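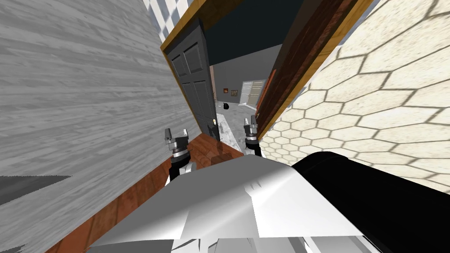

# Postotach 旧分拣站地块再开发研究

房地产开发与管理专业 综合课程设计报告(终稿)
提交日期:2026年5月16日

## 一、选题和地块

我们组最开始想做的是一个购物中心改造,资料都下载了一半,后来去 Wistwood 旧城看了一圈,路过 Postotach 的时候全组一致改了主意。这块地太有意思了!一座停用的邮件分拣站,锯齿形屋顶,临街一面是红砖墙,背后贴着 Cù 溪,离公交枢纽走路就能到,居然空置了这么久。

地块面积 3,720 平方米,形状大致是一个梯形,南边宽,北边窄,东侧有一条通往溪边的小巷。土地归市政所有,计划以带条件出让的方式交给开发企业,租期 99 年,到期收回。市政公布的意向开发商是 Grirov,目前还处在排他谈判阶段,双方没有签正式的开发协议,所以本报告里凡是涉及 Grirov 方案的内容,依据的都是公示材料,后面谈判有变动的话,我们的测算也要跟着改。

选它还有一个比较私心的原因:这种规模的项目正好适合学生组做。再大一点,光是分期和基础设施分摊就能把我们淹没;再小一点,又看不出政府、开发商和周边居民之间的来回拉扯。

## 二、研究问题

开题时我们写了很长一串问题,指导老师看完建议砍掉大半。最后留下来的是下面这些:

- 公示方案的功能配比在这个地段是否站得住脚?
- 保留旧厂房的那部分成本由谁承担,通过什么方式承担?
- 溪边那条小巷应该算公共空间还是算项目内部道路?

第三个问题看上去很小,写进来的时候组里有人觉得凑数。做到后面它几乎变成了全报告最重要的一节,这个放到第六节细说。

## 三、背景:Wistwood 旧城的变化

Wistwood 旧城早年靠铁路和邮路吃饭,分拣站是当时区里最大的雇主之一。邮件业务搬到外环的新场地以后,Postotach 先是租给一家家具商做仓库,之后就一直锁着门。周边的几条街倒是没有跟着冷下去,沿街铺面换了好几轮,现在以小餐馆、自行车维修和二手书为主,租金比主街低一截,但空铺很少。

人口方面,年轻租户在增加,带孩子的家庭在往外搬。我们在资料室翻到的几版旧城规划都提到了同一件事:小户型够多,能住一家人的中等户型不够。这一点对后面的配比判断影响很大。

交通条件是这块地最大的优点。公交枢纽在南面,步行路线平坦,中间只需要过一次马路。缺点也明显,北侧只有一座窄桥跨过 Cù 溪,消防车转弯困难,施工期间大型车辆基本只能从南面进出。

## 四、公示方案是怎么设计的

Grirov 的方案分为 2 期。

**一期**做旧分拣大厅的加固和更新。锯齿形屋顶全部保留,首层改成市集加共享工坊,夹层做小型办公。临街的红砖墙原样保留,只在原来的装卸口位置开新的入口。

**二期**在地块北半部新建住宅,最多 74 套,其中一部分按市政要求作为可负担住房出租。建筑沿溪退台,靠近旧厂房的一侧压低高度,避免冬天把大厅的天窗全挡住。

第一次读到剖面图的时候我们真的很激动。锯齿形屋顶的采光面朝北,光线均匀,最适合做工坊,原来给分拣工人看清地址用的光,现在可以给做木工和版画的人用。课本上讲适应性再利用,讲了那么多原则,都没有这张剖面图讲得清楚。

不过激动归激动,方案里也有几个地方我们读了好多遍还是觉得含糊:

1. 市集由谁运营没有写明,只说"引入专业运营方"。
2. 可负担住房的租金标准引用的是市政旧版文件,新版正在修订,到底适用哪一版没有说。
3. 停车数量低于常规配置,理由是临近枢纽,但没有附交通影响评估。
4. 溪边小巷在总平面图上涂成绿色,在产权图上却画进了项目红线。

## 五、功能配比与可行性

### 5.1 方法

我们用的是课上教的剩余法,从建成后的总价值里减去建造成本、专业费用、融资成本和开发利润,剩下的就是开发商愿意为土地付出的价格。商业和办公部分按租金资本化,住宅部分把市场出售和可负担出租分开算。

建造成本没有现成的本地数据库可以用,新建部分参考了课程提供的成本手册,加固部分最难估。砖木混合结构的旧厂房,在没有做结构检测之前谁都说不准,所以我们按乐观、中性、悲观各算了一遍。这张表格前后返工了很多次,最惨的一次是把夹层面积重复计入,导致办公收入凭空多出一块,全组还高兴了一个晚上。

### 5.2 结果

先说结论:在中性情形下,两期合在一起能做,单独做一期不能。

旧厂房更新这部分本身是亏的。市集和工坊的租金要压得低,才能留住我们在第三节里提到的那类小商户,而加固费用又降不下来。二期住宅的收益正好能把这个窟窿填上,还能剩下一些地价给市政。换句话说,Grirov 把两期捆在一起报,在财务上是讲得通的。

悲观情形就紧张了。加固成本一旦上去,地价剩余接近于零,开发商会有很强的动力去做两件事:减少可负担住房的比例,或者把一期往后拖,先盖能卖钱的部分。这两件事在别的城市旧工业地块项目里都不罕见,所以我们很希望最终的开发协议能把顺序写死,旧厂房完工验收之前,二期住宅不得交付。

### 5.3 敏感性

影响最大的变量依次是住宅售价、加固成本和融资利率。市集租金的影响出乎意料地小。我们把工坊租金往下调了好几档,总结果只动了一点点。这个发现让全组特别兴奋,说明给小商户让利并没有想象中那么贵,真正贵的是屋顶和地基!

户型方面,我们把方案里的一部分单间换成两居室重新算了一遍,每平方米售价略有下降,但公共走道面积减少,得房率上升,两者几乎抵消。也就是说,多做家庭户型在财务上没有明显损失。考虑到旧城家庭外流的问题,我们建议调整。

## 六、溪边小巷

终于到这一节了。

这条小巷没有名字,地图上只标了一条虚线。从南面街道进来,沿着红砖墙走到头就是 Cù 溪,岸边有一段石台阶。它是附近居民去溪边最近的路,放学时间尤其热闹。我们在不同时段去过几次,雨天去的那次最狼狈,地面排水很差,墙根积了一长条水。

按照公示的产权图,小巷会随地块一起出让,由项目方"提供公共通行"。听起来没有区别,实际差别很大。公共道路由市政维护,什么时候都能走;项目内部的通道由物业管理,可以设开放时间,可以装门,租期又那么长,中间换几任业主都有可能,今天的口头承诺到那时候还有谁记得呢?

我们比较了几种处理方式:

| 方式 | 通行保障 | 维护责任 | 对开发商的影响 |
|---|---|---|---|
| 划出红线,保留为公共道路 | 最强 | 市政 | 可开发用地略减 |
| 随地块出让,登记公共地役权 | 较强 | 项目方 | 基本不影响容量 |
| 随地块出让,仅在协议中承诺 | 较弱 | 项目方 | 无影响,灵活度最高 |

小组内部对前两种争论得很厉害。支持划出红线的同学认为只有公共产权才可靠;支持地役权的同学提出,市政的维护预算本来就紧张,墙根积水这么久都没人处理,交给项目方反而可能修得更好。最后我们推荐的是第二种,并且附带一个条件:通行时间全天,登记内容对后续受让人同样有效,不得以物业管理规定加以限制。

做这一节之前,我对地役权的印象就是考试前要背的名词。现在每次走过那种楼和楼之间的窄通道,都会忍不住想查查它登记在谁名下。

## 七、对公示方案的建议

综合前面的分析,我们给出以下建议:

- 在开发协议中明确两期的先后关系,以旧厂房验收作为住宅交付的前提。
- 出让之前由市政先行委托结构检测,结果向所有相关方公开,减少后期以"发现未知缺陷"为由重新谈价的空间。
- 北部住宅增加两居室比例,可负担住房和市场住房共用入口。
- 市集运营方的遴选标准单独公示,首批铺位优先考虑旧城现有商户。
- 小巷登记公共地役权,排水改造纳入一期。
- 补充交通影响评估,重点看施工车辆从南面进出时与公交线路的冲突。

关于停车,我们倾向于支持方案里的低配置。离枢纽这么近的地方如果再挖一层地下车库,靠溪一侧的地下水处理会很麻烦,成本也会直接吃掉给工坊让利的空间。只是支持归支持,评估还是要做。

## 八、不足

加固成本是全报告最薄弱的一环。没有检测数据,情形区间设得再仔细也是猜。融资部分我们假设利率在整个建设期不变,真实项目肯定不会这样。

居民意见方面,我们只参加了一次公开说明会,听到的多是住得近、时间比较宽裕的人的声音,租户和夜班工作者基本没有出现。原本计划做一份问卷,题目都设计好了,因为伦理审批没赶上,只能放弃。很可惜,问卷里关于家庭户型的那几道题要是有数据,第五节会扎实很多。

另外,Grirov 过往项目的完成情况我们没有找到可以核对的资料,因此没有对其履约能力作评价。

## 九、后续安排

说明会上提到下一轮公示安排在七月,到时候应该能看到修订后的总平面图和可负担住房条款。组里有几位同学打算继续跟进,把测算表按新条款更新一遍,顺便把夹层那部分的公式重写得干净一点,现在的版本除了做表的人自己,谁都看不太懂。

如果下一届有同学想接着做这个地块,很推荐从运营方的角度切入。市集加工坊到底怎么排铺位、怎么定免租期、工坊的噪声和粉尘怎么跟楼上的办公共处,每一个问题单独拿出来都够写一份报告。测算表、现场笔记和公示材料的整理版都放在课程共享盘里,文件夹名就叫 Postotach,旧版本请不要删。

## 附:测算表使用说明

- 黄色单元格为输入项,其余单元格含公式,请勿直接覆盖。
- 情形切换在"假设"页左上角,切换后需要手动刷新敏感性表。
- 住宅部分的可负担比例改动后,记得同时检查"租金"页,两处没有联动。
- 夹层面积只在"办公"页计入一次。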